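Notebook / Shop Log / Recipes / Suppliers / Back to index
2 min read

Saturday, early. Glaze room. Picked up the Plurnell red problem again. Batch 69 came out flat and muddy over the Vidal stoneware, batch 60 was fine on the same clay. Same cone, same shelf. Going back through the weights before I blame the kiln.

Found one thing already – I wrote 757 g of frit and the recipe card says 775. My handwriting or my scale, don't know which. Remixing from the card.

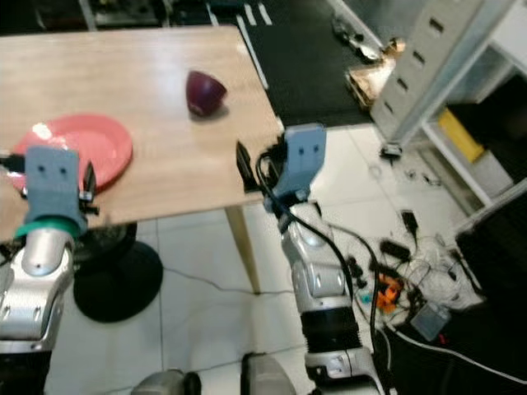
Color target first, so we quit arguing about "red". Anatole wants it warm, I keep drifting toward plum. For the plum end, match the dark purple-red of the bowl on the table, and for the warm end the coral-pink of the plate next to it. Anything between those two I'll sign off on. Shine like the plate's too, strong highlight, no satin.

Test tiles: dipped at three seconds, five, eight. Eight is too thick, crawled at the corners on the last round. Brushing is out, too streaky. Sieve everything twice this time. Bucket lid was left off again so the old batch had skinned over, tossed it.

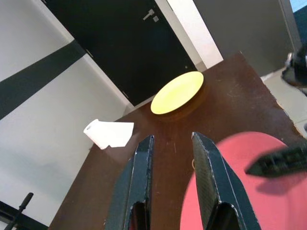 Photo: Anatole Joly

Kiln counter reads 2,401 hours. Elements are getting tired, top shelf is lagging the bottom by almost a cone. Emailed Itora for a price on a new set, no answer yet. Until then witness cones on every shelf, evrey firing, no skipping. 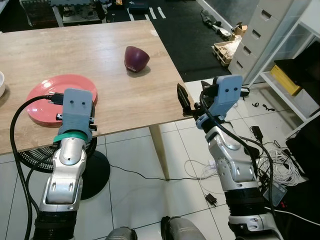 Slow cooling next. Want to hold on the way down and see if the red comes up any. Need rounded walls in the test as well as flat tiles, the glaze runs differently on a curve, so shapes like the dark purple bowl lying on its side and the plate with the raised rim. Rim is where it'll break thin if its going to. Wax the feet properly, lost a shelf to drips in May.

To do: remix 69, check scale against the brass weights, order more Ever wax, ask Anatole where the small sieve went.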